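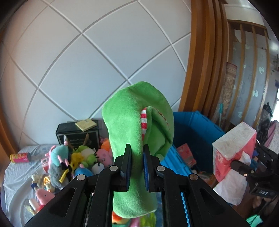
Bright green and velvety, with red and white stripes.

Why is everything backwards on a negative?

My neighbour Apinya gave me a biscuit tin full of old negatives last July, and I've been hooked ever since! Negatives are the strips of see-through plastic you get from a film camera. Hold a black and white one up to the window and it looks very spooky. The sky is black, people's hair is white (unless they're blond, and then it's dark) and everybody's teeth look as if they've been eating coal.

So what's going on? Film is coated with a thin layer of jelly. It's gelatine, the same sort of stuff that makes sweets chewy, and mixed into it are millions of teeny crystals with silver in them. The crystals are fussy about light. When you press the button, the camera opens a little door called the shutter, just for a blink, and light rushes in and hits the film. You still can't see a picture at that point, even with a magnifying glass. I think that's the best bit, a secret picture hiding in jelly!

Next the film goes into a liquid called developer, in the dark. Crystals that were hit by light turn into tiny specks of dark silver. A bright sky sends in loads of light, so it makes loads of specks and comes out nearly black. A dark coat sends in hardly any, so that part stays clear. A second liquid, called fixer, gets rid of the crystals that weren't used, and then you can switch the light on.

To put things the right way round, you do it all again on paper. Shine a lamp through the negative and the black sky blocks the light, so the paper underneath stays white. Ta-da, proper sky!

You might spot a number on a box of film, such as 100 or 400. That tells you how fussy the crystals are. A bigger number means the film needs less light, handy for gloomy days.

I've counted 74 negatives in Apinya's tin so far, and 11 of them are of the same donkey.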